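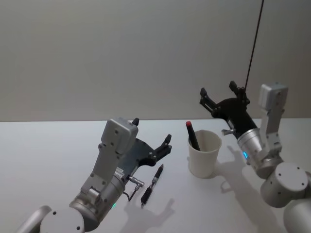

Teaching station update: pens, markers and the cup task

The two-arm station at Olside is back in daily use after the holiday break, and the first job on the list for the new year is a small one. An operator guides the arms by remote control to pick up a pen or a marker, put it in a paper cup, or take it out again. The recordings are then used to train the arms to do the same thing on their own.

Milagros Carrasco runs the sessions. She picked writing tools because they are cheap, everyone has them, and they are harder to handle than they look. A pen lying flat on a table gives the fingers very little to hold. A marker leaning in a cup is easier to reach, but the cup is light and will tip if the operator pulls at an angle.

"New people go too fast on the way down," she says. "They line up nicely and then drop the last inch. I ask them to stop above the cup with the gripper open, look, and then go in."

So far the station has 132 accepted recordings of the cup task. Another 40 were thrown out, mostly for knocked cups and for long pauses in the middle of a move. A short pause before a grasp is fine. A pause with the pen in the air while the operator asks a question is not, and those get cut.

The setup has been kept plain on purpose: white tabletop, bare wall, one cup. The black pen goes on the left arm's side, and the cup with the red-capped marker goes nearer the right arm. Operators move the pen a little and turn it to a new angle before each recording. Please don't tidy it back to the same spot every time – the older Midix recordings had that problem and we had to redo most of them.

Hipólito Painemal has also changed how the sessions are split. Each operator now works for 15 minutes and then trades with a partner, who resets the table and keeps the log. Long turns were giving us sloppy releases toward the end. He would like the log filled in right after each recording, including the bad ones, with a word or two on what went wrong.

In February the task gets longer. The left arm will pick up the pen and hand it to the right arm, which will put it in the cup. Handing over is slow work by remote control, so anyone who wants to try it should have the basic cup task down first.

Practice times are posted on the door of the Yáñez room. To get on the list, talk to Milagros or leave a note in the station log.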